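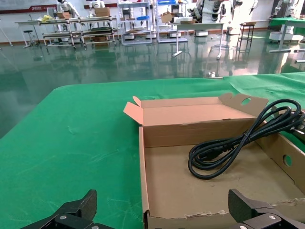
Home › Notes › Shelf and Drawer › Archive › Contact

Filed under: Small Tidying

I have kept too many cables in my life. When I moved to this apartment I brought with me one big bag of them, and I did not open that bag for almost two years. In August I finally decided to sort it, a little every evening after dinner.

My friend Hinata Kamata gave me the first advice. She told me to work on a table with a cloth on it, so the small pieces do not roll away and the plugs do not scratch the wood. I have a bright green cloth which I use for this kind of work. It has creases and some pale marks, and it collects lint very well, but I like to see a black cable on it. On my brown table I was always losing things.

For the box I did not buy anything. I know there are beautiful boxes with lids, and I looked at one from Hirano for 2,000 yen, but I could not pay this for a place to put wires. I took a shallow cardboard box with round holes for the hands. The front edge is torn and ragged. I thought to cut it straight with a knife, and then I left it. The low walls are what I wanted. In a deep box I put one cable on top of another, and after one month I have the same bag again, only with corners.

The coiling took me longer to learn. Before, I was wrapping each cable around my hand very tightly, and making a knot with the end. Sota Ebihara, who repairs amplifiers and is quite strict about it, saw me do this and asked me to stop. He says that a cable has its own direction, and you should let it fall in loose loops and not fight with it. So now my power cables look a bit lazy. The loops lie over each other and sometimes climb on the wall of the box. I close one thin tie near the middle and that is all.

I do not pull the tie strongly. It should hold the loops, but the cable should not become flat under it.

The more difficult question was what to throw away. I made a rule that if I could not name the device, the cable had to go. This rule was good for about 10 minutes. Then I found the charger for my old Zokgate radio, which is broken, and I could name it perfectly. I put it back in the bag. Next evening I took it out again and brought it to the recycling corner at the ward office, together with 598 grams of other wires (they weigh it there and give you a small paper).

What I kept is mostly power cables, because they fit to many things. One goes with the Skonedora lamp in the winter and with the fan in the summer. I am thinking to write on masking tape where each one belongs, but my handwriting is small and I do not know if the tape stays on.

If somebody has a good method for the very short cables, please write to me. They are too short to coil, and they go everywhere.

Related notes
A drawer for batteries only
Washing the green cloth, first attempt
Letter from Masaru Hayashi about his string collection
Which tape leaves no glue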